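# Vemen Demonstration Library: Frequently Asked Questions

These answers are intended for partner sites, operators and reviewers who contribute recorded demonstrations to the Vemen library. Questions on contracts should go to the Perron office.

## General

**What is a demonstration?**
A demonstration is one complete recording of a task, from the first movement of the arm to the moment the operator marks the task as finished. It includes the camera views, the joint positions and the gripper commands.

**Who may record?**
Any operator who has passed the two practice sessions at Plonley. Operators trained at another site should send their training record to Natalina Sanna before booking a station.

**How many demonstrations does a task need?**
The target is set for each task and appears on the task sheet. The current food assembly task has a target of 301 accepted demonstrations. Rejected recordings do not count towards it.

## Recording

**How long is a session?**
Sessions last no longer than two hours. Operators are asked to take a break after every eight demonstrations, whether or not they feel tired.

**May I pause in the middle of a task?**
Short pauses are acceptable. If the arm is still for more than five seconds, please stop the recording and start again.

**Should I record mistakes?**
Yes, where they are corrected within the same recording. A dropped item that is picked up and placed properly is useful to the learning system. A recording in which the task is abandoned should be marked "incomplete" and kept – please do not delete it.

**Must every demonstration follow the same order?**
No. The task sheet states which steps are fixed and which may vary. Operators should vary the free steps between recordings and note the order used.

**What happens if a camera moves?**
Stop work at that station and inform the site lead. Recordings made after the camera moved are held back until the view has been checked against the reference.
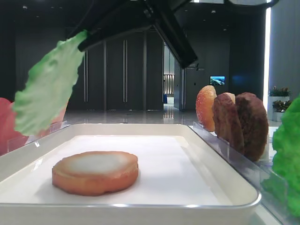

## Food Assembly Task

**How is the burger station arranged?**
The bottom bun lies on the white tray with its cut face upwards. The other parts stand upright in clear holders on either side, where the gripper can take them by the edge.

**Where should the lettuce be gripped?**
At the upper end of the leaf, so that the wide end hangs free. Leaves sway when carried, and the arm should be slowed before the leaf is lowered.

**Does it matter if one part hides another from the camera?**
Brief overlap is expected and is not a ground for rejection. The final placement must be visible in at least one view.

## Review

**Who checks the recordings?**
Reviewers at Ason check each batch on a Tuesday. Results are posted to the site folder with a short reason for each rejection.

**Can a rejection be questioned?**
Yes. Reply in the site folder, giving the batch and recording number. A second reviewer will look at the recording and the decision will be entered beside the first.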